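The table had come with the apartment, and the apartment had come with Lurdes Abreu's aunt, who had moved out by degrees and was still, in the matter of one closet, moving.

"You'll want to be careful with that," the aunt had said, laying her palm on the pale top. "It marks."

It had marked. Lurdes noticed it in January, with the low light coming in sideways, and she called Hélder in from the hallway in the voice she kept for dead plants.

"Those were there," said Hélder.

"They were not there."

"They were there in spirit."

He bent down until his nose was nearly touching it. The scratches mostly leaned the same way, like people waiting for a bus in the wind. He tried one with his thumbnail, then with his sleeve, then with his breath and his sleeve together.

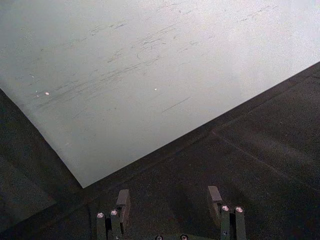 By Matilde Macedo
Fiction

"What did you put on it?" Lurdes said.

"Plates."

"What else?"

Hélder considered his position. There had been the bicycle, but only the one time, and only upside down. There had been the cast-iron pan he had bought from Américo downstairs for 20 dollars and had pushed toward his guests with some ceremony. There had been a jigsaw puzzle, though he felt a puzzle could be left out of it.

"Mostly plates," he said.

The man at Rocha Hardware sold them a tin of something called Himen, which promised on the back to restore all surfaces and on the side not to be used on most of them. Lurdes read both parts aloud in the car. At home she put a dab in the corner nearest the wall and they stood over it for 30 minutes, as instructed, talking in low voices.

The corner came up beautifully. It came up so beautifully that the rest of the table now looked like something dragged out of a river.

"We could do the whole thing," said Hélder.

"With what? That's a tin for a corner."

The aunt came by at four for her winter coats. She set her handbag down on the table, buckle first, and slid it across to make room for her elbows.

"Oh, good," she said, peering at the scratches. "I was afraid you'd had those taken out. That's your uncle and the outboard motor."

Lurdes did not look at Hélder. She could hear him not saying anything, and it went on for quite a while.

"And what on earth," said the aunt, "have you done to the corner?"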